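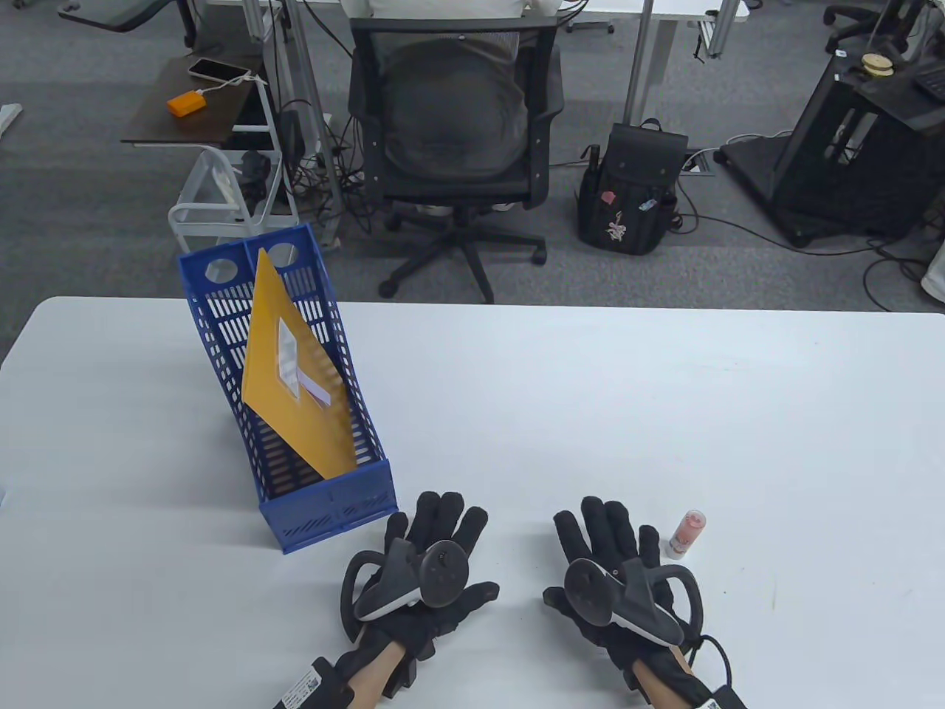
机の上の紙は、立てるべきだと思っている。積むのでも、引き出しに入れるのでもなく、立てる。大げさに聞こえるかもしれないけれど、私はこの一点にここ数年の机まわりの幸せがほとんど懸かっていると本気で考えている。必要なのはファイルボックスがひとつと、その中に入る色つきのフォルダーが一冊。青いボックスに黄みがかったオレンジのフォルダーが斜めに寄りかかっている、あの組み合わせが私はたまらなく好きだ。青と黄色だから、部屋の反対側からでも目に入る。表に透明なポケットがあって白い札が入れられるのもいい。札は小さくていい、大きいとつい欲張って書きすぎるから!

以前の私は積む派だった。ハーンデイルの共同オフィスに机を借りていたころ、右手側にはいつも紙の山があって、いちばん高いときで300枚はあったと思う。見積書、校正紙、切り抜き、誰かの名刺を貼った紙。山の下のほうは地層のようなもので、掘り返すのは税金の季節だけ。隣の席のヴィー・ダオさんは同じくらい紙の多い仕事なのに、いつ見ても白い天板が広々と見えていた。ある2月の朝、理由を聞いてみたら「寝かせると眠っちゃうでしょう、紙って」と言われて、その日の帰りにボックスを買った。単純な人間である。

安いプラスチックのもので十分だと思う。木や革の立派な書類箱にも憧れはあるし、実際にひとつ持っている(キンギという店で買った、蓋つきのとても美しい箱だ)。ところが蓋があると開けない。開けないと忘れる。側面に穴が並んだ素っ気ないプラスチックなら、隙間から中の色がちらちら見えて、まだ用事が残っているな、とわかる。軽いから片手で引き寄せられるし、拭けばきれいになるし、背の丸い穴に指を引っかけて棚から抜くときの気持ちよさときたら!
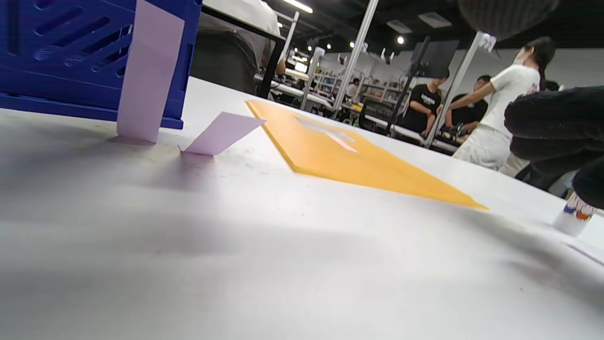

紙切れにも居場所を

困るのは、フォルダーに入れるほどでもない細長い紙や、折り目のついた小さな紙だ。淡いピンクの紙なんて、きれいだから捨てられない。私はしばらく、こういうものを全部「あとで」の封筒に入れていた。あとで、は来なかった。

いまは仕事を終える前に、出ている紙切れを全部いったん机の上に並べる。使うものは台紙に貼ってフォルダーへ、使わないものはその場でさようなら。迷ったら一晩だけボックスの外側に立てかけておく。翌朝まだ好きだったら残す。チエン・トンさんには「紙と恋愛しているみたいだ」と笑われたが、だいたい合っている。

スキャンすればいいという意見もよくもらう。請求書の類いは私もそうしているし、便利さに文句はない。でも、色や手触りで覚えている紙というのは確かにあって、画面の中の一覧から同じように見つけ出せたためしがないのだ。それに、貼る作業は楽しい。スティックのりの蓋を外して、端から端まですっと引いて、指で押さえる。5歳のときから変わらず楽しい。テープ派の人もいるけれど、私は断然のりを推したい。紙どうしがぴたりと一枚になる感じは、テープでは味わえない。

そして道具は、できれば手の届く範囲に少しだけ。フォルダー、ボックス、のり。ペン立てを豪華にしはじめると、だんだんペン立ての世話が仕事になっていく。前の机には70本のペンがあって、書けるものを探すのに毎朝けっこうな時間を使っていた。いまは2本だけ残して、あとはボルトンに住む姪に箱ごと送った。姪は大喜びで、今度はフォルダーもほしいと言ってきている。もちろん黄色を送るつもりだ。 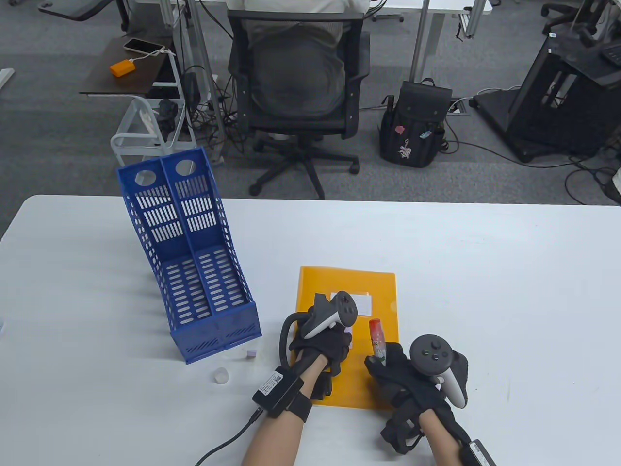
黄色いフォルダーと赤い蓋のスティックのり。左に青いファイルボックス。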